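Filed under: Kitchen Tips, Spices & Dry Goods, Small Storage
131 shares | 7 comments

Keeping Small Amounts of Things in Tubes and Racks

I have been meaning to write up the tube shelf for months, and with December baking coming on I've had to sort it out anyway, so you're getting the whole business in one go (put the kettle on, it's a long one).

It began with vanilla sugar. I make flavored sugars and syrups in very small amounts, a few spoonfuls at a time, and for years they lived in whatever jar was clean. A big jar with an inch of something in the bottom takes up exactly as much shelf as a full one, and I was always finding three of them behind the flour. Then my neighbor Eun-seong Yook gave me a box of plain lab-style tubes with screw caps, left over from a school fair, and a rack to stand them in, and I have never gone back to jars for the little things.

Buy new ones for food, please. I use that first box for beads and seeds only. The tubes I keep food in came from Carnon, the kitchen supply place out past Stiltley, and they're sold as spice tubes. Anything that has held paint, dye, craft color or garden feed stays out of the kitchen for good, no matter how well you think you've scrubbed it. I put a dab of nail polish on the bottom of every craft tube so the two families never mix.

Filling them is the part people grumble about. For dry things, roll a bit of baking parchment into a cone, snip the end, and tap the tube gently on a folded dish towel as you go. Fine sugar runs right in. Anything coarse, like couscous or cracked pepper, will bridge across the neck and sit there, and a wooden skewer poked down the middle frees it. Go slowly and stop a finger's width short of the top, so you have room to shake it loose later on.

For liquids I use a small squeeze bottle and hold the tube over the sink. Syrups with a lot of sugar in them go in while they're still a little warm and runny, then the cap goes on once they've cooled. Wipe the threads first! A sticky cap on a beet syrup will glue itself shut by the weekend, and then you're standing there with a rubber glove and a bowl of hot water, muttering. Homemade syrups belong in the refrigerator, and I make only what we'll use up quickly.

Now, labels. I tried paper ones and they went gray and furry. Cap color works much better for me: one color for sweet, another for sour, and a strip of masking tape down the side with the name and the month. If you share a kitchen, write the color code on a card inside the cupboard door, or somebody will put chili vinegar in the lemonade. (Ask me how my sister's birthday went.)

A rack wants to be a bit bigger than you think you need. Mine is never full, and I like it that way, with gaps where I can get my fingers in and lift one tube without knocking the next. Group the ones you're using together at one end. Wash the rack itself now and then, because crumbs and sugar work their way down into the holes. A bottle brush does it, with dish soap and a long rinse, and let it drain upside down overnight.

When I'm having a proper filling session I clear a whole table for it. Tubes and rack go nearest to me, and the dry stuff goes well behind, each lot in its own beaker or tall glass with a spoon, on a tray so that the spills stay put.
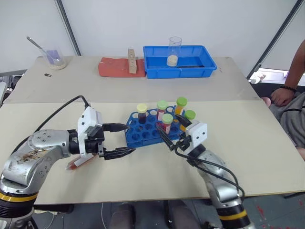 Hwa-young Son wrote in to say that she stands her tall containers in a baking pan with a damp cloth under them, which keeps them from sliding, and that she fills all the dry tubes first and doesn't bring out a single syrup until those are capped and put away. She also rinses her tubes with a spoonful of baking soda in warm water to get the smell of garlic out, and leaves them on their sides on a rack until the next morning.

I've tried the baking soda and it does help, though clove seems to outlast everything. I now keep one tube for clove and nothing else.

As for cost, my last box came to nearly 62 dollars with the caps, so I do look after them. Hand wash, no dishwasher, and spare caps in an old tea tin. If a tube gets a chip at the lip, out it goes.

Next time I'll get to the drawer with the cookie cutters, if I can get it open.

Tags: spices, syrups, small jars, labeling, washing up
89 people saved this tip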